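Clilitz plan to drop paper cups leaves plenty unanswered

Clilitz wants its cafes and snack bars to stop handing out paper cups by March. Under a plan put forward by Bodero, a cup rental firm, customers would pay a deposit of 3 dollars, drink from a plastic cup and get the money back when they return it.

It sounds simple. The firm says 13 businesses have signed up, though it would not name them, and two cafe owners on the main street told us they had only agreed to "hear more." Bodero also says each cup will be used hundreds of times. Asked where that number came from, a spokesman pointed to the company's own brochure.
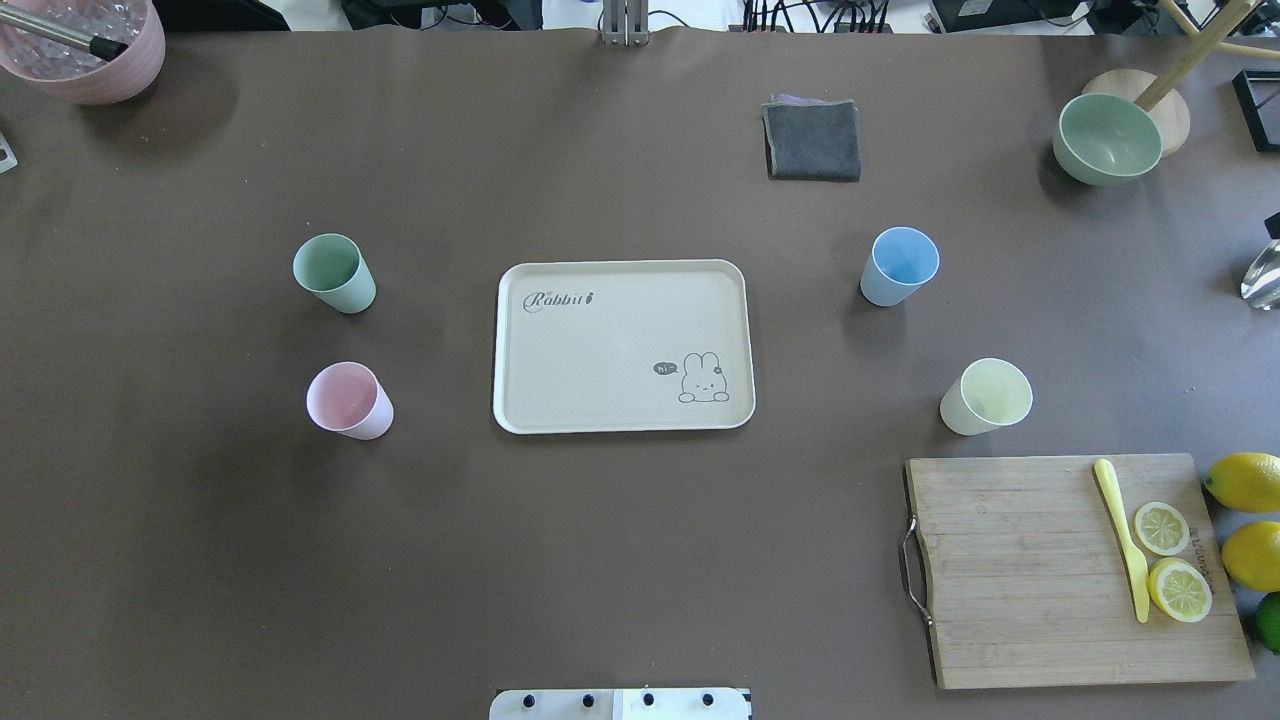 Who does the washing?

Small shops are not keen on doing it themselves. Imke Buschmann runs a lunch counter with 10 seats and one sink, and she has read the contract twice.

"They pick up dirty cups three times a week," she said. "My lunch rush is every day. Where do I put them in between?"

Bodero's answer is a shared washing site at the old Jang warehouse, which still has no lease and, as of this week, no hot water. The firm expects both to be sorted out "soon."

There is also the matter of Borkutura, which tried a similar plan and let it go after one summer. People there kept the cups. Some liked them, some forgot, and the deposit was too small to bring them back in. Bodero says its own deposit is higher, but would not say by how much.

The town has not said what the plan will cost if returns fall short, or who would pay. The contract puts lost cups on the shops after the first 3 months. Buschmann has not signed.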